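Self-study kit vs. instructor-led for the Corkari integration cert

tomlin_k
Posted 2020-02-06

I'm trying to decide how to prepare for the Corkari Integration Analyst exam. My employer will pay for one of two things: the self-study kit, or the five-day class through Weerasinghe. The class is 3,195 and the kit is a lot less, but they won't cover both and they won't cover a second attempt.

I've got four years on the operations side and almost no design work. I would be sitting the exam in March. Has anyone done it with the kit alone?

bluffside
Yes, kit alone, passed first time. I had done design work before, so keep that in mind. The workbook is fine for modules one through three. Module four is thin and you will need to read the reference guide next to it. The practice questions are close to the real ones in style but easier.

I put in 31 evenings over two months. Some of those were 20 minutes and some were three hours.

oldport77
I'd take the class. With no design background you will get stuck on the modeling exercises, and the kit only gives you the finished answer. It doesn't show how they got there. In the class you can ask.

marrow_street
I took the Weerasinghe class last year and I disagree. Two of the five days were the instructor reading slides that are also in the kit, word for word. The labs were good. I would not have paid 3,195 of my own money for them.

oldport77
It isn't his own money though. That's the point of the question.

marrow_street
Fair, but it's also five days off the job and then nothing. He has no practice exam with the class unless they changed that. The kit has two.

tomlin_k
I called and they did not change it. Practice exams are kit only, or you can add them to the class for an extra fee that my employer won't pay.

Does the kit come printed or is it all online? I don't do well reading off a screen.

bluffside
Both, if you pick the right version. There is a digital-only one that looks almost the same on the order page, so check before you pay. The printed one has the workbook, the posters and the flash cards. Mine took 25 days to arrive – order early if you want it for March.

For what it's worth, what helped me most was having one place to study and keeping the workbook there. I cleared some space on the desk at home, left the model kits at the back and put a few other things in a closet.

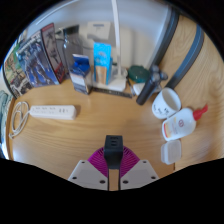

Order I went through it

1. Read module one straight through and skip the exercises.
2. Go back and do the exercises for module one without looking at the answers.
3. Same again for two and three.
4. Module four with the reference guide open. Take twice as long as the schedule says.
5. First practice exam. Write down every topic you missed.
6. Reread only those topics, then take the second practice exam under a timer.

I did not use the flash cards at all.

quillback
I would swap that around and take the first practice exam before reading anything. You'll do badly, but you find out which modules you can go through quickly. With an operations background he probably knows most of module two already.

bluffside
Maybe. There are only two practice exams and I didn't want to use one up cold. If you can find a third somewhere then sure.

quillback
Aletti sells a question bank for it. About 2,000 questions, though a lot of them are the same question with the numbers changed. It was good enough for a cold start.

marrow_street
Careful with the Aletti bank. When I used it, it was still written for the previous version of the exam, and the section on message contracts was wrong in several places. I reported three errors and got a form reply.

quillback
They updated it in the fall. I haven't checked the contracts section.

oldport77
I still think the class is better for someone new to modeling, but if it has no practice exam then it's closer than I thought. Ask whether your employer has anyone who already passed. An hour with that person on the modeling exercises would cover most of what I got from an instructor.

tomlin_k
There is one person on another team. I'll ask. Leaning toward the printed kit and moving the exam back two weeks if it ships late. Is there a charge to reschedule?

bluffside
There wasn't for me, but I did it well ahead of time. Check the rules in your confirmation email.

Related threads
Irnudance portal won't show my exam results
Module four reference guide – which edition?
Corkari renewal: retake or credits
Weerasinghe weekend class, any reviews
Selling a used study kit, is it allowed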